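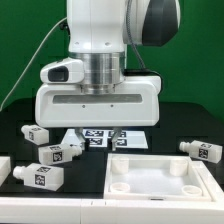 Bench cell: pre-purchase inspection checklist

Site: Trenham, small parts bench
Date: 27/11/2023
Purpose: decide what to replace, what to keep and what to budget for before the order goes to Staser in July.

1. Arm and flange
Fixings tight, no play at the flange. Pass.
Comment: no spend needed. Keep the arm for the second cell.

2. Cables
Check for rubbing through the full range of movement. Pass with comment.
Comment: the thin white cable hangs free on the left side of the arm. Price a clip kit and a spare cable. Allow 63 pounds.

3. Marker tags
Check tags for lifting corners and scratches. Pass.
Comment: buy a full spare set with the blocks. A reprint on its own costs nearly as much in carriage.
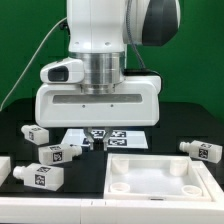 Should the second cell be bought with the same gripper?
The same model is the cheaper choice for now. Spare fingers can be shared between the two cells, and the Lacroix gripper would need a new flange plate and a day of setting up. Lacroix quoted 2304 pounds and Staser quoted 2129 pounds, both before delivery.

4. Gripper fingers
Check for wear on the gripping faces. Check that both fingers close evenly. Pass with comment.
Comment: slight wear on one face. Order one pair now and one pair with the new cell.

5. Emergency stop
Press and reset twice, once from each side of the bench. Pass.
Comment: the second cell needs its own button. It is missing from the Staser quote and must be added before sign-off.

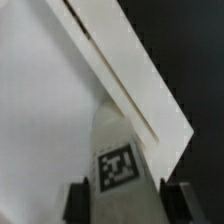
Spare parts should be costed as a separate line this time. Last year they came out of the repairs budget and were hard to trace. Whoever prices the replacement containers should ask for rounded ones with a flat tag on the front, like the cream-coloured one between the black fingers, so that the existing finger pads can stay in use. Findmont can supply these in small batches at 230 pounds a batch.

6. Wrist camera
Clean the lens, check the bracket and check the picture on the monitor. Pass with comment.
Comment: close-up pictures are a little soft. Ask Staser whether the newer camera fits the present bracket 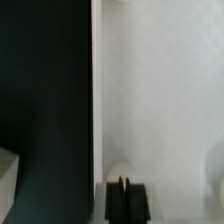 and whether it can be bought without the software licence. If the bracket has to change as well, leave the camera until next year's budget.

7. Work surface and panels
Check for chips, loose seams and raised edges. Pass.
Comment: no spend needed.

8. Floor space for second cell
Measure clear space on the door side, with the guard open. Not done.
Comment: do this before the order is placed. The power point may have to move, and the electrician's quote is still to come.

Outcome: fit to continue in use. Items 2, 4 and 5 to go on the order. Item 6 to wait for an answer from Staser. Item 8 still open.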